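A report on our December visit to the Dinlow glass rooms, written up for the members who could not get a place on the coach.

We left Natidberg at 8 in the morning with forty seats filled and one spare box of sandwiches. The road was clear as far as the river and then slow behind gritting lorries, so we reached Dinlow later than planned and the tea was cut short. Viera Gajdoš met us at the door and took us straight through to the office to sign in. Coats stay on in the first part of the building, which is an unheated store.

## The store

Dinlow took over the Kopecký collection when the old showroom closed. It is mainly household glass: vases, bottles, cups, tumblers and dishes, most of it pressed or moulded and very little of it valuable. The register stands at 2,451 pieces. Viera said that the number goes up whenever somebody opens another crate, and that there are still crates to open.

The shelving is plain steel with felt on every level. Pieces are kept by type first and colour second, so that all the bottles are together and the green ones sit beside the green ones. Svetozár Murín, who looks after the register, showed us the cards. Each has a number, a height, a note on chips or scratches and a line for where the piece came from. A lot of those lines are blank. Petrică Onu asked whether maker's marks were any help and was told that on ordinary pressed glass there is often nothing to find.

We were allowed to handle a few seconds from a tray by the door. They were heavier than I expected, and the mould seams could be felt easily with a thumbnail.

## The colour tables

Past the store are the heated rooms, with good overhead lighting and pale wooden tables. Glass is brought in from the shelves and put out by colour, so that visitors can compare one shape with another without opening cupboards.

Ribbed pieces are the strong point. We looked at a red one with upright fluting and a purple one with the same sort of ribs, and the red gets much brighter near the base, almost magenta. The small green bottle with the round body was popular with our group. Most attention went to the large green vase, which has a band of diamond lattice round the middle, ridged rings and arches low down near the foot.

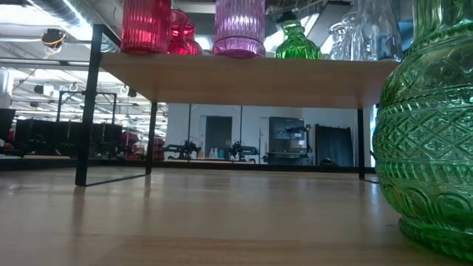
Oksana Hrytsenko gave the talk in this room. She spoke for twenty minutes on how colour gets into glass, and kept it simple: iron and chromium for greens, manganese for purples, and several different recipes for reds, of which the gold one is the best known and the dearest. Clear glass is harder than people think, as ordinary sand carries enough iron to tint it, and the maker has to use very clean sand or add something to cancel out the green.

She also covered washing. Coloured glass should be done by hand in lukewarm water, one piece at a time, with a folded towel in the bottom of the bowl. Embossed pieces need a soft brush in the hollows. Two of our members admitted to using the dishwasher and were told to stop.

## Cups in sets

The last stop before lunch was the cup table. Cups are put out by colour here too, red, pink, green and clear, on and around a low transparent stand with thin black legs. The wood underneath is butcher block. Clear glass nearly vanishes against it, and I had to bend down to find the edges.

Oksana's advice for anyone storing cups at home was to stack them only if they were made to stack, and never to pull hard on two that have stuck. Cold water in the inner one and warm water round the outer one will normally free them. Svetozár Krajčí wanted to know about mixing colours in a set. She said that plenty of families did so as cups got broken, and that she saw nothing wrong with it.

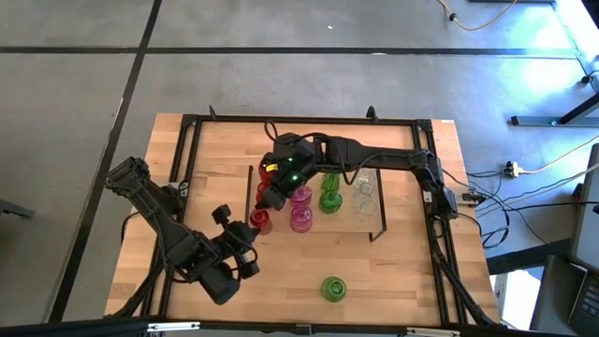
## Lunch, shop and getting there

Lunch was soup and bread in the Zivesia, a canteen across the yard. The bean soup was good and the coffee was weak. There are 40 places, which just held us, but a larger party would have to eat in two sittings.

The shop sells duplicates from the collection, with the chips marked on the label. Cards and tissue paper are free. It takes cash only, and the nearest machine is back in the town, so bring some with you.

Notes for anyone planning their own visit:

- Book through the office. Groups are taken in the mornings.
- Wear something warm for the store.
- Large bags go in the lockers by the entrance.
- There are 2 steps down into the heated rooms, and a ramp at the side on request.
- Coaches can turn in the yard but must park on the road.

We were back in Natidberg by half past five. Viera has offered us another date in spring, when the dishes will be out, and Petrică is keeping the list of names.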